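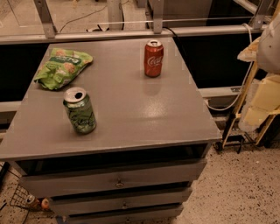
Danica Rusnák
Minutes Secretary, Murley Allotment and Water Users' Association

Minutes of the May meeting, Wednesday, 7.30 pm

1. Apologies
Received from plots 11 and 50. Minutes of the previous meeting were agreed, with one correction: under item 4, "stopcock" should read "standpipe".

2. Water supply
The lower main was isolated for two days while Berico replaced the joint by the east gate. Pressure at the far standpipes is still below that at the gate. Berico has asked for a second reading to be taken with all other taps closed. D. Rusnák to circulate a time to plot holders on the lower path.

The meter readings were discussed. The quarter's use was 143 cubic metres. Several members asked whether this included the period of the leak. It does. The supplier has been asked for a leakage allowance and has not yet replied.

3. Pump
Two quotations were received for servicing the borehole pump, from Davico and Meinecke. The Davico price excludes lifting gear. Meinecke includes it but cannot attend until the end of the month. Agreed to accept Meinecke, subject to written confirmation that the seals are covered.

4. Hosepipes
The rule was restated: hoses may be used for filling butts only and must not be left running unattended. A proposal to allow sprinklers before 8 am was put to the vote and lost. A proposal to limit each plot to 3 butts was deferred, as the wording did not deal with shared plots.

5. Paths and drainage
Standing water remains on the centre path after rain. The French drain is thought to be silted at the lower end. To be rodded before any further gravel is ordered.

6. Any other business
The combination on the main gate will change at the end of the month. Plot 11 has again asked for the hedge to be cut on the road side. Carried forward.

Meeting closed at 8.50 pm.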